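Jitaru Tabletop Notes: README

Version 3, revised in June

What this is

Jitaru is a set of short written notes on how people group ordinary things on a table before packing them: paperbacks, packets, plastic bags, and whatever else ends up within reach. The notes come with stills. The text files are the part we stand behind. The stills are there to keep the text honest, and they do that job unevenly.

There are 600 entries. An earlier release, under the name Endley, advertised 2000, and that number should be treated with suspicion. It counted every revision of an entry as a new entry. Once the revisions were folded together the set shrank to its present size, and a few papers still cite the old figure.

What an entry contains

Each entry has a short free-text note, a grouping label, and a confidence mark from the person who wrote it. The grouping labels are:

stacked: one flat item resting on another
beside: items near each other with no overlap
inside: an item in a bag, box, or sleeve
unsorted: the writer could not say, or two writers disagreed

We have doubts about all four. "Stacked" is the most reliable, and even there the writers argued over offset. Two books with their edges lined up and two books where the lower one sticks out along a side get the same label, although anyone who has packed a box knows the second pair will shift. We tried a separate label for this in Endley and dropped it when agreement turned out to be poor.
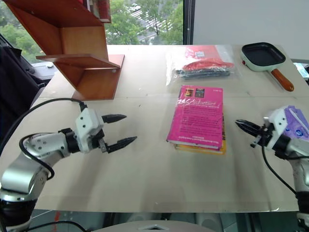 "Inside" is worse. A clear plastic bag on a table may hold something, may be waiting for something, or may be trash. Writers were told to use the label only when the contents could be named. Many of them guessed anyway. We found 185 entries where the note names contents that the still does not support, and those have been moved to "unsorted" with the original wording kept in a second field so you can judge for yourself.

Soft packets were a similar headache. When the printing is partly hidden, the temptation is to write down a product. Please don't treat any product word in the notes as confirmed unless the confidence mark is high.

Color words

Colors are plain words such as pink, yellow, beige, and purple. No color chart was used. The line between beige and cream is one writer's opinion against another's, and we would not build anything on it. Book covers did better than tabletops here, probably because covers tend to be brighter.

How the notes were written

Writers worked alone, from the still, with no access to each other's notes. A second writer checked a portion of the entries. Jidedard, the checking tool used for this, compares wording and flags mismatches. It is good at catching spelling and bad at catching meaning: "bag behind books" and "books behind bag" passed as a match in 19 entries before we noticed. Those are fixed. We don't claim there are no others.

Claims we are not making

The Skinora guide, which some users pair with this set, says that people put books down first and bags last. Nothing in these notes can show that. A still has no order in it. If you want to study sequence, find another source.

We also don't claim that the groupings are typical of homes, shops, or anywhere else. Tables differ and so do the people who clear them.

Known problems

Some notes say "book" where the item might be a thick magazine.
The word "behind" was used from the viewer's side by most writers and from the far side by a few.
Confidence marks run high across the board. Writers seem to dislike admitting doubt, so read "high" as "medium."
Text on covers was not transcribed. Requests for titles will be closed.

Changes since version 2

Merged the duplicate revisions left over from Endley.
Moved unsupported "inside" entries to "unsorted."
Removed the tidiness score, which measured very little besides the mood of the scorer.

Reporting errors

Send the entry number and the wording you think is wrong. Suggestions for new labels are read but rarely accepted, and a proposal needs to come with at least a handful of entries where the current labels fail.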